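수건에서 나는 쉰내, 저는 이렇게 잡았어요

지난 장마 때 저희 집 수건은 정말 심각했어요. 막 빨아서 갠 수건인데 얼굴을 닦으면 물기가 닿는 순간 그 냄새가 확 올라오는 거 있죠. 세제를 더 넣어도 보고, 향 진한 섬유유연제로 덮어도 보고, 나중에는 다 버리고 새로 살까 고민까지 했는데 지금은 같은 수건을 아주 멀쩡하게 쓰고 있어요. 그동안 해 본 것 중에 효과 있었던 방법만 순서대로 적어 볼게요. 저는 면 100% 수건 14장을 돌려 쓰고, 세탁기는 드럼이에요.

먼저 유연제부터 끊으세요

제일 하기 싫었던 일이에요 ㅎㅎ 저 유연제 향 진짜 좋아하거든요. 그런데 유연제가 수건 올에 막처럼 남으면 물 흡수도 떨어지고 때도 잘 안 빠져요. 수건만 따로 모아서 유연제 없이 세 번쯤 빨고 나니까 뻣뻣한 느낌은 좀 생겼는데, 물을 먹는 게 확실히 달라졌어요. 뻣뻣한 건 널기 전에 탁탁 털어 주면 꽤 풀립니다. 열 번 정도, 팔 아플 때까지요!

과탄산소다에 담그기

준비물은 과탄산소다, 큰 대야, 고무장갑이면 끝이에요. 순서는 이렇게 합니다.

1. 대야에 뜨거운 물을 받아요. 저는 온수를 54도에 맞춰 놓고 그대로 받아 써요. 펄펄 끓는 물은 위험하기도 하고 수건 테두리 장식이 쪼글쪼글해지더라고요.
2. 과탄산소다를 밥숟가락으로 2숟갈 넣고 잘 저어서 녹여요. 꼭 창문 열고, 장갑 끼고 하세요.
3. 수건을 푹 잠기게 넣고 한 시간 정도 둡니다. 밤새 담가 두는 분도 계시던데 저는 권하지 않아요. 물이 식은 채로 오래 있으면 오히려 찝찝해요.
4. 건져서 그대로 세탁기에 넣고 평소 세제의 반만 넣어 표준 코스로 돌려요. 헹굼은 한 번 추가!

색깔 수건은 물이 빠질 수 있으니까 안 보이는 귀퉁이에 먼저 해 보세요. 저는 남색 수건 하나를 이렇게 희끗희끗하게 만들어서 지금은 걸레로 씁니다. 그리고 락스랑은 절대 같이 쓰지 마시고요, 과탄산소다 탄 물을 뚜껑 닫은 통에 보관하는 것도 안 돼요. 가스가 차서 통이 터질 수 있어요.

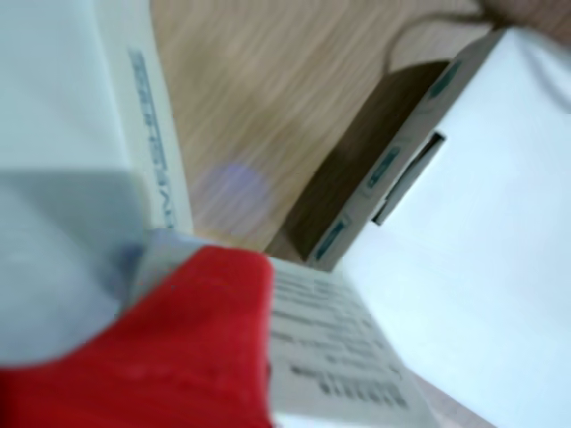 세제 얘기도 좀 해야겠어요. 저는 예전에 세제를 거의 눈대중으로 콸콸 부었거든요. 많이 넣으면 더 깨끗할 줄 알고요. 근데 덜 헹궈진 세제 찌꺼기가 수건에 남으면 그게 또 냄새의 원인이 돼요. 지금은 계량컵 눈금대로 딱 맞춰 넣어요. Orkum 액체세제랑 Nondeo 가루세제를 번갈아 써 봤는데, 제 기준에는 수건 빨 때는 가루 쪽이 조금 나았어요. 대신 찬물에서는 잘 안 녹아서 겨울에는 따뜻한 물에 미리 풀어서 넣어야 하니까 귀찮은 거 싫어하시면 액체도 괜찮아요.

세탁기 청소도 같이

수건만 삶아 봐야 세탁기가 더러우면 도루묵이에요. 드럼세탁기 쓰시는 분들은 지금 가서 문 쪽 고무패킹을 한번 젖혀 보세요. 저는 거기서 까만 곰팡이랑 머리카락 뭉치랑 양말 한 짝이 나왔습니다… 패킹은 물기를 닦고 키친타월에 곰팡이 제거제를 적셔서 붙여 뒀다가 닦아내면 되고, 그다음에 통세척 코스를 돌리면 돼요. 제거제는 제품 뒷면에 적힌 시간을 꼭 지키시고, 과탄산소다 쓰는 날이랑은 겹치지 않게 하세요.

아래쪽 배수필터도 잊지 마세요. 수건 깔고, 납작한 쟁반 받치고, 잔수 호스부터 빼고 나서 필터를 돌려야 바닥이 물바다가 안 돼요. 저는 첫날 순서를 바꿔서 했다가 다용도실 청소까지 덤으로 했어요. 통세척은 한 달에 한 번, 세제통은 빼서 칫솔로 문질러 주고요. 평소에는 문이랑 세제통을 열어 두는 것만으로도 많이 달라져요. (아이나 고양이 있는 집은 문 열어 둘 때 조심하시고요!)

말리는 게 반 이상이에요

사실 제일 중요한 건 이거 같아요. 세탁 끝나고 알림 울리면 바로 꺼내기. 저도 알아요, 소파에서 일어나기 싫은 거. 그래서 저는 아예 예약을 걸어서 저녁 8시쯤, 어차피 설거지하느라 서 있을 시간에 끝나게 맞춰 놨어요. 널 때는 반으로 딱 접지 말고 앞은 길고 뒤는 짧게, 길이를 다르게 걸치면 겹치는 부분이 줄어서 훨씬 빨리 말라요. 간격은 주먹 하나 들어갈 만큼 띄우고, 선풍기를 아래에서 위로 쏘아 줍니다. 제습기가 있으면 같이 틀고 방문을 닫으세요.

건조기 쓰시는 분들은 덜 마른 상태로 꺼내지만 않으면 돼요. 두꺼운 호텔 수건은 겉만 마르고 속이 축축할 때가 많으니까 접힌 끝단을 만져 보세요. 거기가 눅눅하면 20분 더요.

쓰고 난 수건은

젖은 수건을 바로 빨래바구니에 던지면 그날부터 다시 시작이에요. 저는 욕실 밖에 Rarkelus 접이식 걸이를 하나 두고 거기서 말린 다음에 바구니에 넣어요. 바구니도 구멍 숭숭 뚫린 걸로 바꿨고요. 욕실 안에 걸어 두는 수건은 매일 바꾸는 게 제일 좋은데, 빨래가 너무 많아지면 작은 수건으로 바꿔 보세요. 큰 수건보다 금방 말라서 장마철에는 이게 훨씬 편해요.

이렇게 다 해도 냄새가 그대로면 담그기를 한 번만 더 해 보시고, 그래도 안 되면 그 수건은 보내 주는 게 맞는 것 같아요. 저는 14장 중에 두 장은 결국 포기했어요. 걸레로 쓰기엔 또 톡톡하니 좋더라고요. 혹시 통돌이 쓰시는 분들 중에 먼지망 깨끗하게 관리하는 방법 아시면 댓글 좀 남겨 주세요, 친정 세탁기도 손봐 드려야 해서요!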